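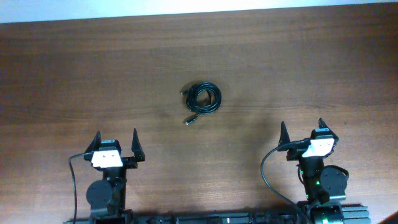 Oriana Durán asked that the hall hire rate go back to the members before any rise was agreed, as the choir and the playgroup had only just set their fees. Agreed. Rate stays at $33 until May.

Cavden Hall users' meeting, 12/07/2018

Kitchen: Hägglund quoted $200 to re-hang the servery door. Accepted. Facundo Pereyra to ring them.

Parking: complaints from Tirulia Street about cars over driveways. Notice to go in the newsletter.

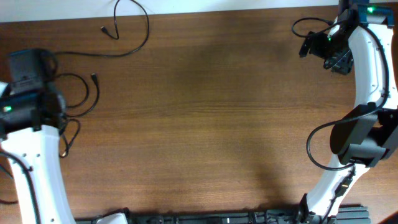
Wooden tabletop, item 4

Tables: motion to buy felt pads, limit $25. Carried.

Keys: one front door key still not returned. O. Durán to follow up.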